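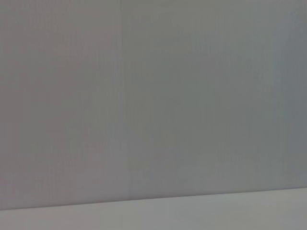
Mar 25, 2021

Flusine primer, second round. Still not convinced.

The claim from Zendwood is that one coat of Flusine does the work of two coats of our usual stuff and evens out suction so the topcoat dries to a single color. Their sheet says recoat after 30 minutes. I tried it at 30 on the first set and the roller pulled. Gave the second set the whole lunch break and it behaved, but so does the cheap primer if you give it the whole lunch break.

Boards for this round: offcuts from the Varesside job, half sanded, half left as they came. Batch number on the can is 344, same as last time, so I can't blame a different batch. Stirred it properly. Shop was at 19 C in the morning and I didn't write down the afternoon, which was dumb.

Results so far, dry to touch:

Sanded, one coat Flusine – decent. Edge of the roller pass still shows if you get your eye down along the surface.
Sanded, two coats old primer – same or slightly better.
Unsanded, one coat Flusine – patchy. Darker where the board was thirsty. This is exactly what the sheet says won't happen.
Unsanded, two coats old primer – fine.

The rep's answer to patchiness last time was that we put it on too thin. Maybe. But if I have to put it on that heavy, the coverage number goes out the window and so does the saving. By weight I used about 13 percent more than the sheet allows for and it was still thin, apparently.

Smell is better, I'll give it that. Cleans out of the roller faster too.

Tape test tomorrow, not today. Somebody pulled the last lot early and we argued over it for a week. Please leave the boards on the rack until I've done it, and don't stack anything against them.

Also want to repeat the unsanded pair with the Lodhi rollers, the short nap ones. If the patchiness goes away then it's the roller and I'll shut up about it. My bet is it doesn't.

Not ordering more before that. The Varesside rooms get the old primer, two coats, as quoted. We had callbacks there in August over lap marks and I'm not going back with something I don't trust.

To do: write temperature on the lid, morning AND afternoon. Find the good scale.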